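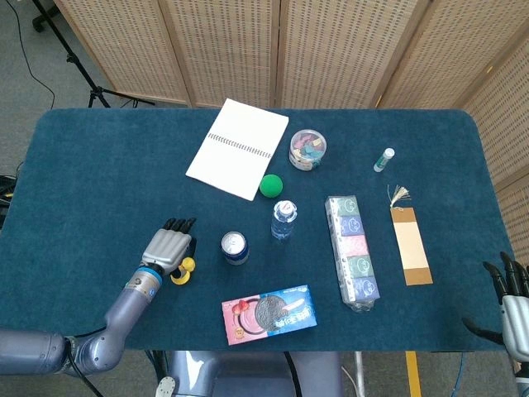 A notebook and a tub of small pastel pieces on a felt-topped table.

The case for the unfinished hobby

February 2018

My town has two craft stores, Piser and Mallet, and I have failed in both of them. I have bought yarn for a scarf that stopped at the length of a necktie. I own a Jotska calligraphy set, opened in July, with which I wrote my own name very well and then ran out of things to say.

The modern view is that this is a problem. There are apps for it. Mine sent me 46 reminders to practice the ukulele before I deleted it, which I count as the most finished thing I did all year.

But who decided that a pastime needs a product? My neighbors on Judell Street watch television every night and are never asked what they have to show for it. I spend one happy Sunday gluing things to other things, and by Monday people want to know if I'm selling them online.

I once added up what I'd spent on abandoned projects and got around 329 dollars. A gym would have charged me more to not go.

So the scarf stays in the drawer, needles and all. I've been reading up on bookbinding. I expect to be excellent at it until about page two.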